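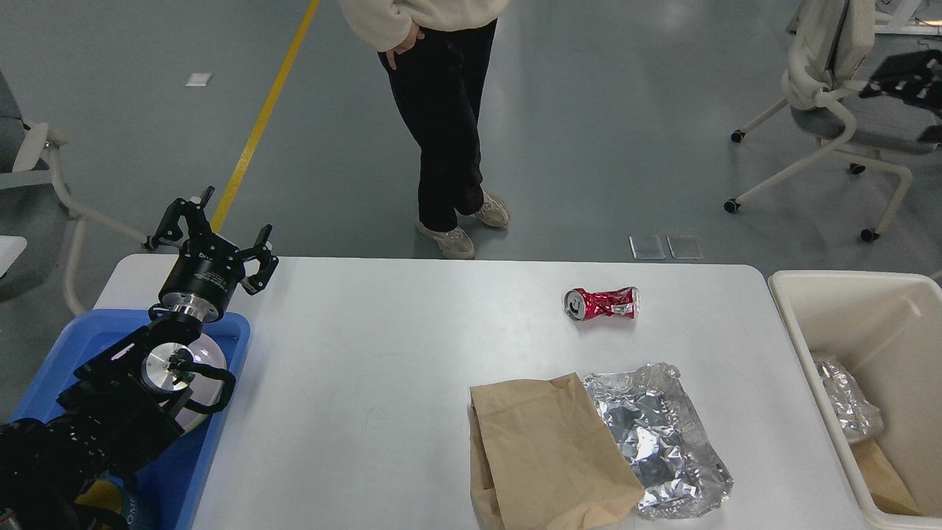 7. Running the sorting task

The Imanton kit sheet says a new student team can have both arms sorting in one class period. Plan on longer. The sheet also calls the Pulo grasp planner "material-aware," and we have yet to see evidence of that in our club. Treat every setting below as a starting guess.

1. Check that the arms are at rest and that everyone knows who has the stop button. One person, named out loud.

2. Stand a bin at each end of the table. Moving a bin after calibration means calibrating again, whatever the software tells you.

3. Put out one can, one paper bag and one piece of foil. Crushed and crumpled items are fine. Clean, smooth ones make the results look better than they are.

4. Set the wait between picks to 2000 ms. The default is 200, and at that speed students can't tell a bad grasp from a bad drop.

5. Start with foil, right arm only. Keep hands off the tabletop while either arm is powered.

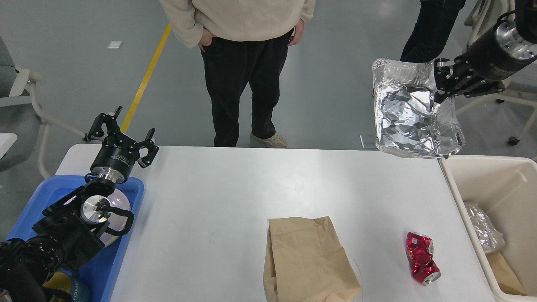 6. Log each try as picked, dropped or missed. A piece that lands in the bin after slipping counts as dropped. Teams will argue about this. Don't give in.

7. Repeat with the can, then the bag, before trying all three together.

Note: Foil may change shape when gripped. Do not compare two runs as if the item were identical.

Caution: The Georgiev pads add grip, or so the label claims. Do not raise the closing force to make up for worn ones.

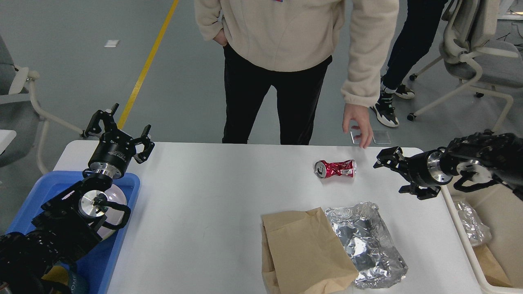 Bekberg, February

Revision note. Step 4 used to recommend the default wait. One team reported a perfect score with it, and when Remo Bühler went through their log he found 47 tries and no entry at all for misses. The score has been taken out of this guide. If you have numbers for overlapping items, send the full log with them, including the runs you stopped early.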